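I've been keeping half an eye on the quantum error correction crowd for a while, and this month the group at Skamatstead put out something I got a little too excited about over lunch. They've worked out a way to spot bad qubits while a calculation is still running, without stopping everything to recalibrate (which is how most labs do it, and it eats up the day). 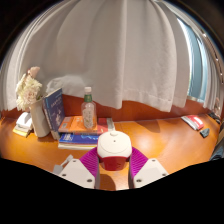 The trick is in the bookkeeping. Any error-corrected machine already spits out a stream of check results, and most of that gets used once and thrown away. The Skamatstead team feeds it into a small program called Punduto, which looks for checks that fail a bit more often than their neighbors. If one keeps drifting, Punduto tells the decoder to trust it less. No extra hardware, no extra measurements!

So far it's mostly simulation. They modeled a chip with 1,708 qubits, let 24 of them go slowly bad, and Punduto flagged every one within 400 rounds of checks. I read that part twice. Then they tried a much smaller version on the Arriaga test chip, and there the logical error rate dropped by 15 percent, a more modest result but still one I'd take.
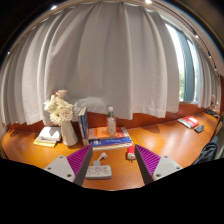

Vol. 15, Issue 4

My one gripe is that the simulated qubits all fail gradually and politely. Real ones can jump from fine to awful in a blink, and the paper only gives that a paragraph near the end. The authors say sudden jumps are "harder to separate from ordinary noise," and I believe them, but I'd have loved a plot.
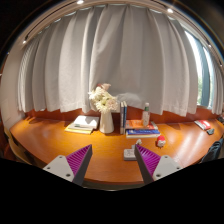
A second group, over at Drandutcombe, is already planning to run the same code on trapped ions, where the drift is slower and the checks take longer. That should be a good test of whether the settings carry over or need tuning from scratch for each machine. They're hoping to start in March, and I'll write it up when there's data to look at.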